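The Tejada Job

I took the Tejada job because Zerrin Avcı told me it would be two evenings, tops, and because she said it while handing me a plate of her borek. That's how she gets people! I've known her since school and I still fall for it.

So, the shop. If you've never been up the stairs over the Prandel bakery, it's one long room with a bench down the middle and a smell of warm bread that makes it impossible to think about anything else after four o'clock. Hortensia Toledo ran it for years as a repair place. Her sign still says Koltodis Computer Care, and the K lights up when it feels like it. Then in May she decided she was done fixing things and wanted to teach people to fix things, and could Zerrin find somebody patient. Zerrin found me (I am not patient, but I do own a good screwdriver).

Workstations, Part One

I should say that I'd spent most of my life being scared of the inside of a computer. My uncle built them, and when I was little he used to shout if I breathed near one. So the first time I had a tower open on Hortensia's bench, with no uncle in the room, I just stood over it a while. I like how everything you're allowed to touch is blue. The little tabs that hold the slot covers, the latch up in the corner, they might as well have "go on, then" written on them. The yellow and black cables come down between the power supply and the board in one fat bundle, and my whole job that evening, as far as I could tell, was to keep my sleeve out of it.

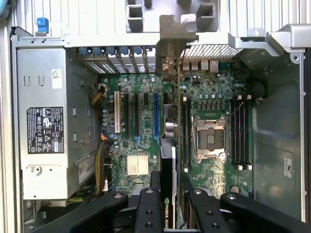

Workstations, Part Two

Hortensia had a plan, and the plan had 600 dollars in it, which she kept in a cookie tin. That was for everything. Chairs, a kettle, the lot. Real machines cost money and beginners drop things, so she'd had a practice case made up by a man out in Bralurness. Gray panel where the motherboard should be, gray blocks and slots standing up off it, a pale square sitting in a frame to play the processor. I laughed when I saw it, and then I felt bad, because it's a lovely thing really. It's like one of those toy kitchens where the oven knob still turns.

What got me was that he'd left some of the insides honest. There's a proper silver hard drive in a bright blue carrier, and a graphics card with NVIDIA on it, right there beside all that gray pretend. I kept going back to touch the pretend processor with one finger. I could have poked it all day. My uncle would have had to lie down.

"Is it too much like a toy?" Hortensia asked me.

I said no, and she looked at me over her glasses until I said a bit, maybe, and she nodded and went to put the kettle on. That was about the longest talk we'd had.

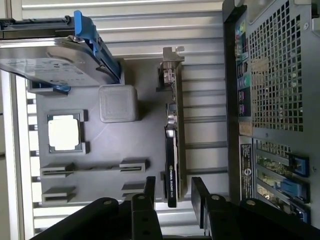

The Student

Now, I was expecting a crowd. I'd put out 30 name tags! I'd written "WELCOME" on the whiteboard and then gone over it in a second color. By the time the bakery had its shutters down there was exactly one person in the room who wasn't me or Hortensia, and he was a big quiet man called Cristóbal Ojeda who had folded his coat over a chair and then folded his scarf on top of the coat.

He didn't want the practice case. He was very polite about it. He'd been a watchmaker, he told me, until his eyes went, and then they fixed his eyes, but by then he'd sold the tools. He wanted to see a real board with the socket open.

So I showed him. I'd never done the talking part before and I gabbled terribly. I told him the lever had to be out of the way and the metal plate had to be up, and that the gold pins in there were the one thing in the building he must not, under any circumstances, brush with a cuff. Then we did the graphics card, a Quadro K620, nice and small, and I told him to think about the slot and forget about the card. I have no idea what I meant.
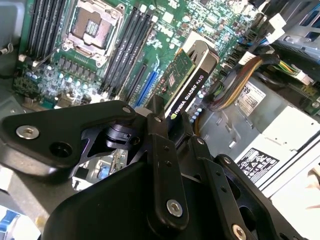 He seemed to know, though. He put both thumbs where I'd told him and then he waited, which I would never have done, I'd have shoved. He was listening for it. I found I was listening too, and so was Hortensia, standing by the kettle with a teaspoon in her hand. Down in the street somebody was dragging the bakery bins in and it went on forever.

"There," he said, very low.

I hadn't heard a thing. I told him well done anyway, a bit too loud, and he took his hands away and looked at them, front and back, as if someone had just returned them to him.

We went on until late. He wanted the big board next, the server one, because he'd spotted the rows of memory slots with their white clips and he said they reminded him of something he used to keep in a drawer. He wouldn't tell me what! He asked the name of every part and said each one back to me in Spanish, and when I didn't know one I made up something sensible and looked it up after he'd gone. (I was right about the coin battery. I was badly wrong about the chokes.)

The second evening there were three of them, which Hortensia wrote on the calendar as "3, good." By the week after that I'd stopped counting out name tags, and word had gotten around the stairs and the bakery and wherever it is that word goes. 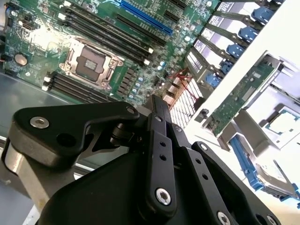
Morenike Obi wanted to know whether you could learn the memory slots first and skip the processor altogether, seeing as the pins frightened her and the clips looked friendly. She asked it from the doorway with flour still on her arms.

I looked at Hortensia. Hortensia looked at the cookie tin. Cristóbal was already pulling out the chair next to his and moving his scarf.

"You start with the clips," he told her. "Both ends. Gently."

I went and found her a name tag.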